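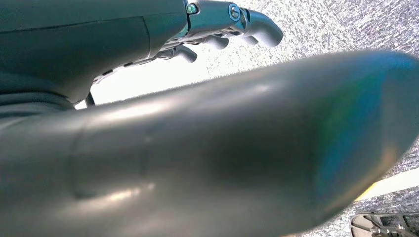
How far from the wall should the Dalthorpe shelf unit stand?

Leave a gap of 5 cm behind the unit. The wall bracket spans this gap, and cords can run down behind the shelves without being pinched.

Section 7. Placing and loading the shelf unit

Tools needed: Phillips screwdriver, level, tape measure, pencil.

1. Clear the floor and sweep up any grit.
2. Stand the assembled unit in position. Two people should lift it by the side panels. Do not lift by a shelf.
3. Lay the level on the bottom shelf, first side to side, then front to back. Turn the feet until both readings are level.
4. Mark the bracket holes on the wall with a pencil.
5. Move the unit aside and drill. Use wall plugs suited to your wall. Plugs are not included in the box.
6. Fasten the bracket to the wall, move the unit back, and attach the strap (part 347) to the top rail.
7. Set the shelf pins at the height you want. All four pins under a shelf must be in the same row of holes.
8. Load the bottom shelf first and work up.

CAUTION: Do not load the unit before the strap is attached. Children may try to climb the shelves.

Maximum load is 12 kg per shelf, spread evenly. Place storage bins with their handles facing out.

Note: On carpet, check the level again a week after loading and adjust the feet if needed. Unload the shelves before turning the feet.

Missing strap or pins: contact Stullik customer service with the part number and the code on the underside of the bottom shelf.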